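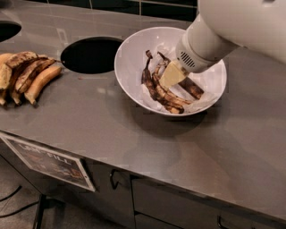
Flaltano list archive: gripper and end effector builds
Subject: Re: finger pads, and the bowl business
From: Leonie Frerichs
Date: March 14, 2019

On the finger pads thread, Fasano wrote:

> I read your January post twice and I still don't see why you
> moved off the foam blocks. They're square, they weigh the same
> every time, and they don't go off. You had a grip routine that
> worked on the blocks. Now you want to sort kitchen scraps with it?
> Also, what are you doing about approach height over a bowl? When
> I tried it the arm treated the rim as a personal enemy.
>
> And please say what the payload is with the new finger on. Last
> time you said "less than before" and left us to guess.

Fair on the payload. The finger and mount together come to 374 grams, weighed on the workshop kitchen scale, which is also the scale people use for coffee, so argue with it if you like.

As for the blocks, they were the problem. I had a grip routine that was very good at foam blocks, and I could have gone on picking them up until retirement. A banana peel has no opinion about where its middle is. It sags over one side of the finger, then the other side, then it's on the counter and you are wiping steel. If the routine can cope with that, I'll trust it with something I care about.

So the arm (still called Nakari, we voted, I lost) now works at the kitchen counter at Heitmann, reaching over a bowl lined with crumpled paper with the old peels on top. The openings for the bins are right there in the countertop, and the landfill one is next to the bowl. That makes the eventual move a short one. I say eventual. The bananas beside it are the next batch of test material, and they are coming along nicely if you like spots.

To answer the rest in order:

1. Approach height. I stopped coming in low from the side. The arm goes to a hover point over the middle of the bowl and drops from there at 30 mm per second. It's dull to watch. The rim has not been hit since I did this, and before that it was hit often enough that I bought a second bowl.

2. Finger shape. The faceted wedge is staying. I wanted a narrow tip that can get down among the peels, with enough width further up that it doesn't fold when it leans on something. The first mold came out with a bubble in one face and I used it anyway for a month, so disregard my January numbers for side load. The yellow is whatever pigment was left in the cupboard.

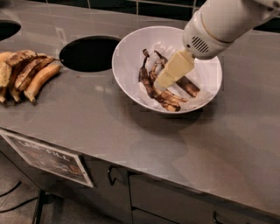
3. The liner. Crumpled paper is a nuisance for depth readings and I'm keeping it. With a bare bowl I got reflections off the glaze and a lot of confident nonsense about where the bottom was. With the liner in, the readings are merely untidy. The new failure is that the finger drags a fold of paper along with the peel, and I don't have a fix. A weight in the bowl would do it, but then there's a weight in the bowl.

4. Logging. The contact log stands at 2,658 lines and 700 of them are me leaning on the counter before I added a threshold. I'll put up the file once I've cut those out.

What I'd like from the list: has anyone got a decent way to find the stem end of a peel when the whole thing has gone black? I've been using brightness, which was a fine plan while they were yellow. Fasano, if you still have your old contour script, send it over, broken or not.

Leonie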